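Subject: Re: [kiltlow-interfaith] Joint statement on hate crime reporting, wording of para 4
Date: October 7, 2022

> The August draft says that the signatories "will report all incidents
> to the police". Our trustees at Printhorpe can't sign that. Some people
> who come to us don't want the police involved, and we have told them
> it's their decision. Could para 4 be softened, or dropped? Also, is the
> list of signatories closed?

The list is still open. It stands at 27 congregations and groups, plus the council and the police. Two more have asked for the text and have not yet replied.

On para 4, I would keep it but change the verb. Proposed wording:

"We will help any person who has been threatened or attacked because of their faith or race to report it, to the police or to a third-party reporting centre, if they wish to do so."

That leaves the decision with the person concerned. It also matches the leaflet already in use at the Sterura Centre, so the two texts will not contradict each other. The police liaison office has read the new wording and has no objection. They did ask that the emergency number stay in the footer, and it will.

Two smaller corrections to the same draft:

Para 2 gives the number of signatures on the petition as "over 3,000". The final count was 3,005. Please use the exact figure.

Para 6 refers to "church leaders". Several signatories are not churches. Change to "faith leaders" there and in the heading.

The Aaltonen Hall vigil is mentioned in para 1 as a future event. If the statement goes out after it, the tense needs changing. I have marked the sentence in the shared copy.

Please send objections to the list, not to me privately, so that everyone works from the same text. Groups that signed the August version will be asked to confirm again, as para 4 is a change of substance. A one-line reply will do. Anyone who does not confirm will be left off the printed version and can be added to the online one later. 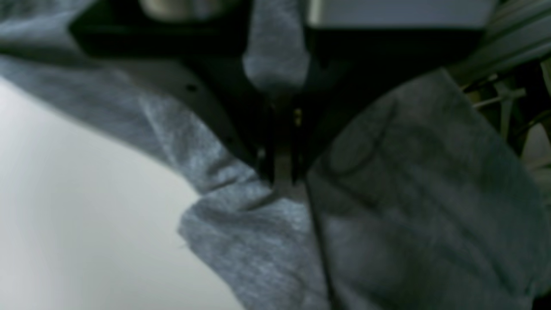
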